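Plisness opens its Turkau workroom to gather everyday handling examples for household robots

Wednesday, August 26, 2026

Plisness, the home automation firm, has opened a new workroom in Turkau where pairs of robot arms are guided by hand through the small tabletop jobs that most of us do without a second thought, so that the learning system behind them has something good and varied to learn from.

The project goes by the name Zornitard and is run together with Boutros, the engineering company that looks after the arms and the recording equipment. The two firms have been working side by side since the spring, and they are delighted – and a little relieved, after a long summer of cabling and painting – to have the first 6 stations up and running.

Each station has a table, a pair of arms and a changing set of ordinary things to pick up, turn round, move and put down again. An operator steers both arms through the job from start to finish, and every run is saved along with the camera pictures and the movements of the joints. The operators record up to 60 runs a day at each station, stopping every 10 runs to swap the objects or lay them out differently. Runs that go wrong are kept too, with a note beside them, as the team has found that a fumbled grasp followed by a patient second try can be every bit as useful as a tidy one.

"We could have filled the tables with wooden blocks and been finished a good deal sooner," said a spokesperson for Plisness. "But people's homes are full of jars and packets and tubes and things that squash when you hold them, and we wanted the system to meet all of that early on. Our operators have been wonderfully good-humoured about it, and they have brought in plenty of ideas of their own from their kitchens and bathroom shelves."

The object collection now stands at 70 items and is still growing. Small, light things get the most attention, and so do jobs where the two arms have to share a table without getting in one another's way, which takes a fair bit of practice for the person at the controls.

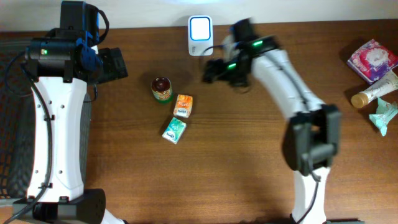
Two robot arms at work over a tabletop with a small jar and tissue packs between them.

Recording at Turkau carries on through September, when Boutros will begin checking and labelling the first full set of runs. Plisness then plans to train a first version of the system and try it out on tables and objects it has not met before.

Local schools and colleges who would like to visit the workroom are warmly invited to get in touch with the Plisness press office.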